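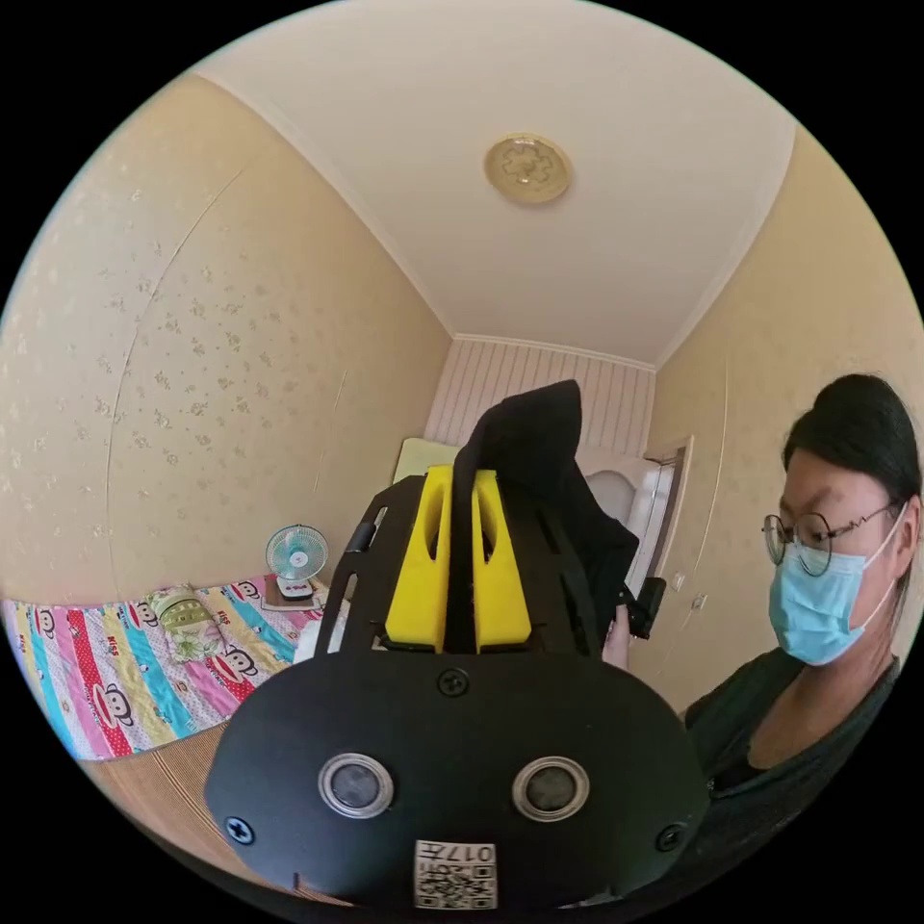
How long can a mother sleep in a chair? Four hours, if the alarm of the feeding pump is near her ear.

I learned this in our second winter in Kenari, when my son was six and the hospital had sent us home with the pump, the suction machine and a paper of instructions in a language I was still learning. I read it with a dictionary. The word "caregiver" was not in it.

My husband drove nights for Mimach, 348 kilometers to Odoi and back. Our daughter was nine. She could hear the difference between a wet cough and a bad cough, and she told me which one it was before I had opened my eyes.
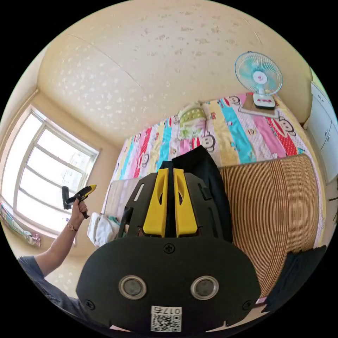 One night in June she came to my chair and asked if she could be sick too, only for one day. I said she could. At seven I put her in my bed with tea and toast, and I took her temperature very seriously.

"Is it high?" she asked.

"Terrible," I said.

Her brother laughed from the next room, the laugh that has no sound, only air. I turned the pump to 100 and sat down on the floor between the two doors. She called for more toast. I went to cut the bread, and then his alarm began, and she was already out of the bed and running.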